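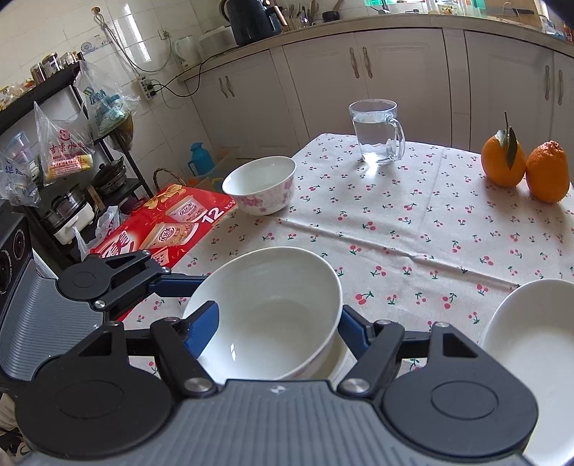 Two grippers on one bowl, one pad inside the wall and one outside. Cherry-print tablecloth, crease and all.

Clearing the Table by Machine: What Works, What to Set Up First
Kitchen Tips - Relby Home Notes
By Lieselotte Gerlach. Updated Aug 1, 2026

Readers ask whether a two-finger gripper can clear a table yet. For single bowls on a flat surface, yes, most of the time. For a full table after dinner, no. The notes below apply to any parallel or linkage gripper with soft pads, hand-held or mounted.

Bowls
Grip the wall, one pad inside and one outside. Closing on the full width from outside needs a wide opening, and a glazed curve gives the pads little to hold. Aim for 40 mm of clear rim. If the bowl leans on another dish, lift the high side first and wait for it to come free before moving sideways.

Bring in a second gripper for anything wider than a cereal bowl. Set it on the rim, well away from the first, and close it last. Two grippers that close together tend to twist the bowl.

Nested bowls are still a job for hands. Suction between wet bowls will carry the lower one up and drop it halfway to the sink. Stand them apart before you start.

Cloth
A tablecloth is the most common cause of a failed pickup. Pads that come in low will pinch fabric along with the rim. Pull the cloth flat, clip it at the corners, and approach from above. Iron out fold lines if you can. A raised crease will tip a light bowl, and a busy print can hide the crease from a camera.

Glass
Leave it for last or do it yourself. Clear glass with water in it bends the light, and depth cameras read the surface in the wrong place. In our September trial a Wesix arm was given 80 pickups of a filled mug by the handle and completed 54. The same mug wrapped in a strip of masking tape gave far better results, though no one will want to drink from it.

Fruit
Oranges are easier than they look. Soft pads close around them without bruising and the rough skin helps. Take hold of the fruit itself and keep clear of any stem or leaves. Do two that touch one at a time, pushing the first aside with a closed gripper.

Packages
Flat, shiny packages slide. Push them to the table edge and grip the overhang.

Care of the pads
Wash with dish soap after greasy work and dry fully. Check the pivot screws weekly. Funmilayo Oyelaran at the Gorkley repair shop replaces pads when the surface turns slick to the thumb - wear shows there before it shows to the eye.

Time
By hand, a table for four takes me under three minutes. With two grippers, allow 40 minutes and stay in the room.

Next: loading the lower rack, plates only.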